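Notebook, hand bench. May, entry 2

Money stuff first, while I still have the quotes open.

Budget left for this half: 4000. Has to cover spare fingers, a second wrist camera and whatever we do about tactile. It won't cover all of it. Naveen wants the order list by 5 pm so this is the rough version, he can fix my math.

Quotes in hand:
Flisteck, finger spares kit, 2000. Comes with joints and shells, no tendons. Tendons separate, they haven't said how much. Emailed again.
Otbridge, wrist camera plus mount, 500. Same as the one we have now, so no new calibration jig. Good.
Rastogi, tactile pads, no price until we sign their form. Put down as unknown.
Vurarska, service plan for the hand. They want it paid up front for the year. No from me. We'd do most of the repairs ourselves anyway and shipping the hand out means the bench sits idle.

So kit + camera = 2500, leaves 1500 for tendons, pads, cables. Tight but OK if Rastogi are sane.

Things to decide before ordering:
- Do we need the full kit or just the distal joints? I lean full kit. Buying shells one at time is a pain and the screws never match.
- Camera: ask Otbridge if the longer cable is extra. Current one is too short with the arm at full reach.
- Power. Adapters and loose cable are all over the table. Want a proper rail along the back edge, should come out of the general lab budget and not this one. Ask Naveen.
- Trays for boards. Cheap, just buy them.

Bench right now, from the wrist camera. Big glossy dark gray thing right up close, fingers curled up under it, and you can see how bad the cable situation is by the adapter. Bare board lying out too, hence trays.

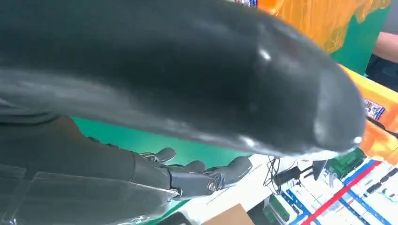 For Naveen

1. OK the Flisteck kit at 2000, or tell me distal joints only.
2. Sign the Rastogi form. I can't, needs a budget holder.
3. Otbridge camera, I'll place it myself once you say yes.
4. Tell Vurarska no. Or I will, just don't want us both writing to them.

Also need a line for films and covers, we keep taking those out of the general stores and somebody will notice. Small money.

If the pads come in over 1500 I'd drop them to next half and keep the camera. Spare fingers are the one thing I woudn't cut.

Lead times still missing from everybody except Otbridge (in stock). Chase after lunch.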